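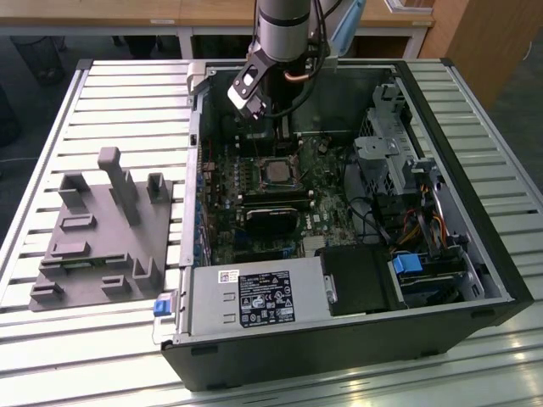 How to speak at an Illholm council meeting

I put off talking to council for years because I thought you had to be somebody. You don't! If you live or pay rates in Illholm you can have your say, and my first go (about the footpath on Ofori Street) was over so fast I barely remember it.

First, get the agenda. It goes up on the council website the week before, usually as one enormous PDF. Search it for your street or your topic and write down the item number, as the form asks for it.

Next, fill in the request to speak. You can do it online or at the front counter, and it has to be in by 10 am on the day of the meeting. I missed that by a whisker in July and had to wait for the next one, so learn from me. Floarea Sandu on the counter will check it over if you ask nicely.

You get 4 minutes. Write it out, read it aloud at home with the kitchen timer going, then chop whatever's left over. Mine started at nearly double (I had a lot of feelings about tree roots) and was much better short. Say your name and suburb, say what you want them to do, then say why. If you've got photos, bring printed copies and hand them to the clerk before you sit down.

On the night, speakers are called in agenda order. Councillors can ask you up to two questions afterwards, and it's fine to say you don't know and will email them. Cr Arlo Kapoor asked me what the repair would cost and I had no idea, so I sent him the Allthorpe quote the next morning.

If you can't get there, you can send a written submission of up to 2000 words. Put the item number in the subject line. The minutes go online once they're confirmed at the following meeting, so check they've spelled your name right.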